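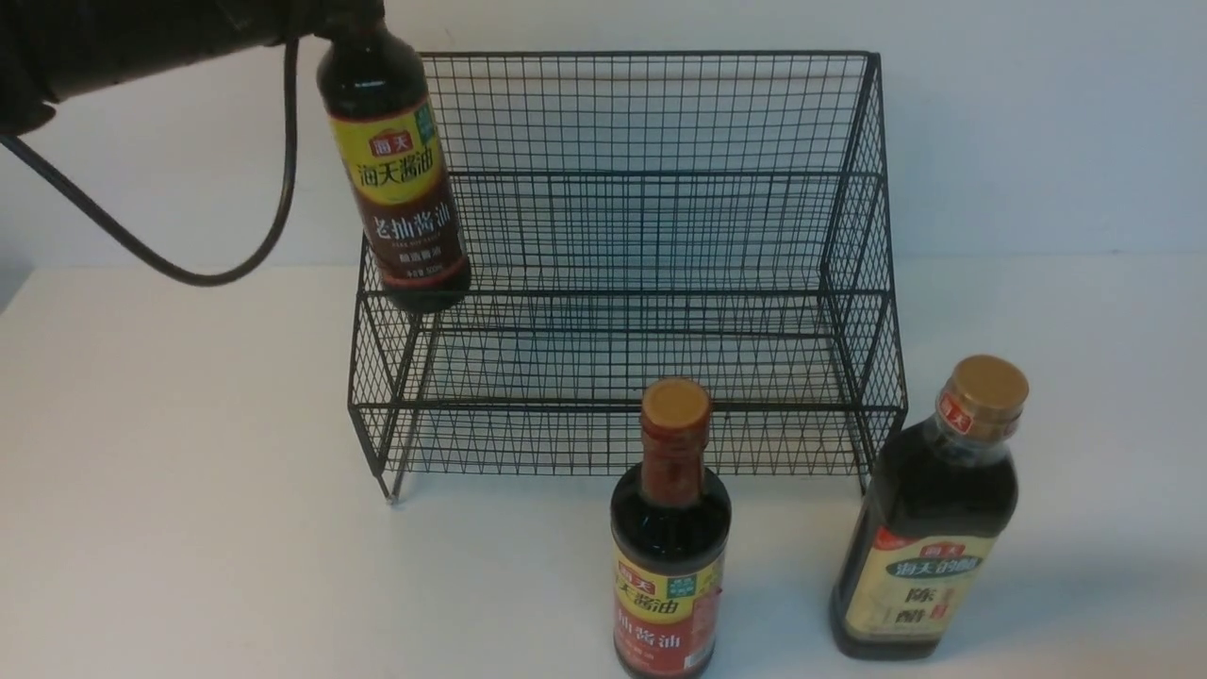
Dark soy sauce, Haitian brand, with a black wire mesh rack behind it.

Storing sauces, vinegars and oils in a small kitchen

Most bottled condiments are kept in the wrong place, usually on the shelf next to the stove. Heat and light do more damage than age. The notes cover bottles used daily and bottles used a few times a year.

Soy sauce
Unopened, it keeps in any dark cupboard until the date on the label. Once opened, it darkens further and loses aroma. The salt prevents most spoilage, so the change is one of flavor. A bottle finished within a month can stay in the cupboard. Anything slower goes in the refrigerator door. Reduced-salt types go in the refrigerator from the first day.

Dark soy is used in smaller amounts than light soy and lasts longer in most homes. Buy the smaller size unless you braise every week. Wipe the neck after pouring. Dried sauce under the cap stops it from closing fully.

Vinegar
Plain white and rice vinegar need no refrigeration. Seasoned rice vinegar contains sugar and tends to crust at the cap; rinse the cap under warm water and dry it before replacing. Cloudy strands in unpasteurized vinegar are harmless and can be strained out through a coffee filter.

Oil
Keep the working bottle at 200 ml and refill it from a larger can stored in the dark. Wash and fully dry the small bottle before each refill. Old oil left on the walls will turn the new oil. Toasted sesame oil keeps well in the refrigerator. It may cloud when cold and clears at room temperature.

Oyster and fish sauce
Oyster sauce is refrigerated after opening, without exception. Fish sauce is stable in a cupboard for several months. Crystals at the bottom are salt.

Racks and shelves
Measure the tallest bottle with its cap on before buying a rack. Our Purnska shelf has 27 cm between levels, enough for most glass bottles but too low for one with a pourer fitted. Mesh shelves let drips through to whatever is below, so line them with a cut sheet of silicone or put the oils on the lowest level. Wash mesh with dish soap and a soft brush. Steel wool scratches the coating and rust starts at the scratch.

Labeling
Write the opening date on masking tape and stick it to the base or low on the back. Tape near the neck gets greasy and falls off. Lộc Chu wrote in to suggest a grease pencil directly on the glass. It works on clean, dry glass and washes off with soap.

Updated Fri 24 March. Pourers and drip collars are covered on a separate page.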